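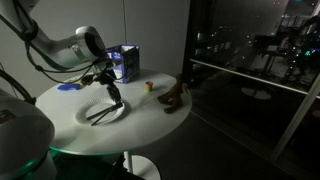
Lista: manutenção-predial
Assunto: Re: Retorno de água quente com temperatura baixa no último ramal
Data: 13 de dezembro de 2019

Pessoal,

Respondo por partes, com a mensagem original citada. Li também o anexo com o isométrico, que está legível exceto na prumada 2, onde a cota do barrilete ficou por cima do diâmetro.

> Temos um sistema central de água quente em um prédio de 9 pavimentos,
> com anel de recirculação e bomba Drotum de velocidade fixa. Os ramais
> próximos ao reservatório recebem água quente quase de imediato. No
> último ramal a espera é longa e a temperatura no retorno fica em 37 °C,
> mesmo com o reservatório regulado em 60 °C.

Antes de tudo, convém separar dois problemas que a mensagem trata como um só. A espera no ponto de consumo depende do volume de água parada entre o anel e a torneira. A temperatura baixa no retorno depende da vazão de recirculação naquele ramal e da perda térmica do trecho. Podem ter a mesma origem, mas medem-se de maneiras diferentes. Se o trecho morto entre o anel e o ponto for comprido, a espera continua existindo com o retorno perfeitamente equilibrado.

> Já trocamos a bomba por um modelo maior e não houve mudança perceptível
> no último ramal. O consumo elétrico subiu.

É o resultado esperado quando o anel não está balanceado. A vazão adicional segue pelo caminho de menor perda de carga, ou seja, pelas prumadas próximas ao reservatório. O ramal distante recebe uma fração pequena do aumento. De passagem, a velocidade nas prumadas próximas sobe, e em tubo de cobre isso é motivo de preocupação com erosão nas curvas. Eu voltaria à bomba original assim que o balanceamento estiver feito.

> Há registros de esfera no retorno de cada prumada, todos abertos.

Registro de esfera não serve para regular vazão. Entre totalmente aberto e meio curso a vazão muda pouco, depois cai de uma vez, e a vedação sofre com o uso em posição intermediária. O correto é instalar em cada retorno uma válvula de balanceamento, estática ou termostática.

Na estática, calcula-se a vazão de projeto por prumada a partir da perda térmica e ajusta-se com manômetro diferencial nas tomadas da própria válvula. Fica bom enquanto ninguém mexe. Na termostática, a válvula fecha gradualmente quando a água do retorno atinge a temperatura ajustada e o sistema se reequilibra sozinho. O custo unitário é maior e o elemento precisa de inspeção periódica, principalmente com água dura. Em reforma, sem memória de cálculo confiável, prefiro a termostática. Usei as da linha Stotetti em um prédio comparável ao seu, com filtro Y a montante, e estão em serviço desde então sem troca de elemento.

> O isolamento foi refeito em parte. Usamos espuma elastomérica com
> espessura de 20 mm nos trechos aparentes. No shaft não mexemos.

O trecho do shaft é o que mais me interessa. Se a tubulação de retorno estiver sem isolamento ali, a perda por metro pode ser várias vezes a do trecho isolado, e o último ramal acumula todo esse percurso. Sugiro abrir as janelas de inspeção e verificar:

- continuidade do isolamento na passagem pelas lajes
- isolamento em conexões e registros, quase sempre esquecido
- contato ou proximidade com a coluna de água fria
- abraçadeiras metálicas apertadas diretamente sobre o tubo

O terceiro item tem consequência dupla: esfria a água quente e aquece a fria.

> Alguém sugeriu verificar a válvula de retenção. Faz sentido?

Faz, e eu começaria por ela. Uma retenção travada aberta na chegada do retorno permite que a água fria de reposição entre no anel pelo lado errado durante picos de consumo. O sintoma típico é a temperatura do retorno cair de manhã e se recuperar à tarde, com a bomba ligada o tempo todo. O valor de 37 °C informado é uma leitura única ou uma média? Sem o horário, não dá para descartar essa hipótese.

Para o levantamento, proponho a seguinte ordem:

1. Registrar a temperatura no retorno de cada prumada durante um dia útil completo, com sensor de contato sob o isolamento e pasta térmica. Termômetro infravermelho em cobre polido dá leitura errada.
2. Com a bomba desligada, verificar a estanqueidade da retenção.
3. Purgar o ar no ponto alto de cada prumada. Uma bolsa de ar no último ramal produz exatamente o quadro descrito.
4. Fechar temporariamente os retornos das prumadas próximas e observar o último ramal. Se a temperatura subir, a causa é desbalanceamento. Se não subir, há obstrução, ar ou ligação cruzada.
5. Só então especificar válvulas.

Sobre ligação cruzada: misturadores monocomando com ducha higiênica deixada sob pressão são causa frequente. No condomínio Riquelme, em outubro, o defeito estava em um único apartamento e afetava a prumada inteira. Foi localizado fechando os registros gerais, unidade por unidade.

Uma observação sobre a temperatura, que não foi perguntada. Retorno em 37 °C está na faixa favorável à multiplicação de Legionella - o assunto deixa de ser apenas conforto. Até a correção, não reduzam o ajuste do reservatório e não programem desligamento noturno da bomba.

Se puderem enviar à lista os diâmetros do retorno, a curva da bomba e o comprimento do trecho mais desfavorável, faço a conta da vazão por prumada. A planilha que uso é a mesma que circulou aqui na discussão sobre o edifício Dakomano, com a correção da coluna de perda em conexões.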